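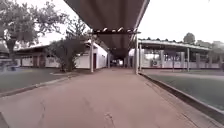 When does the adult evening program start taking enrollments for the fall term?
Enrollment opens in August, at 9 a.m. on the first working day of the month, both online and at the front office.

Brillach Community College
Evening Program Meeting, Minutes, May

Meeting opened at 6:05 p.m. in the staff room. Minutes of the April meeting were read and accepted with one correction: the pottery fee was listed without the clay charge.

1. Fall course list

The draft list has 36 courses, three more than last fall. New this time are bread baking, beginning Portuguese, and a bookkeeping course for small shops. Upholstery is off the list until a new instructor is found. The course will be kept on the website with a note asking interested people to leave an email address.

Bookkeeping was discussed at some length. The instructor wants six evenings of two hours. The office had planned four evenings of three hours to save on heating. Agreed to go with six evenings and to review it at Christmas.

Beginning Portuguese will use the same textbook as the Hirkix adult school so that students who move between the two do not have to buy it twice.

2. Fees

The standard course fee stays at $40. Materials are charged separately and must be printed next to the fee in the catalog, not at the back. There were several complaints in spring from people who found out about materials on the first evening.

The late fee was discussed. Two members wanted it dropped. One wanted it kept but charged only after the second week. Put to a vote, and the second-week rule passed. 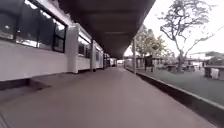
3. Enrollment system

The office has had a quote from Jolent to replace the current online form. The current form does not show when a course is full, so people pay and then have to be refunded. In the spring term refunds took up most of a working week.

The Jolent form would close a course by itself and start a waiting list. It would not handle the discount for seniors, which would still have to be entered by hand. Members asked whether the old records can be carried over. The office did not have an answer and will ask.

Action: office to get a written reply from Jolent before the June meeting. No money to be committed until then.

4. Catalog

Rahimi Printing will print the catalog again. Files are due in the first half of July. The cover will be one color this year. Instructors are asked to keep course descriptions short and to say plainly whether beginners are welcome. Last year the watercolor text ran to most of a page and had to be cut at the printer's.

It was asked whether a printed catalog is still needed. The front office reported that many callers have it in hand when they phone. It will be printed again this year, with a smaller run. The extra copies left over from last year can go to recycling.

5. Instructor matters

Instructors who teach two courses on the same evening asked for a longer break between them. At present it is 10 minutes. Moving the second session to 7:45 p.m. would mean finishing at 9:45 p.m., and the building has to be locked at 10.

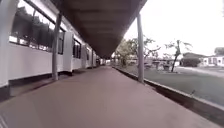 Most members thought 15 minutes between sessions would be enough, with the second session starting at 7:35 p.m. This will be tried in the fall and instructors will be asked for comments in October.

Attendance sheets are still coming in late. From September they are to be handed in on the evening itself, in the tray by the copier. Pay will not be held up over a missing sheet but the office will phone.

6. Other business

The language instructors asked for a second set of headphones. Approved up to the amount left in the equipment line.

The sewing machines are due for service. Carried over to June.

A request to run a chess evening was received after the agenda went out. It will be on the agenda next time.

Meeting closed at 7:40 p.m. Next meeting in June, same room, 6 p.m.

Filed under: Evening Program, Meeting Minutes

Search this site Enter keyword Go

Contact the office | © Brillach Community College | Back to top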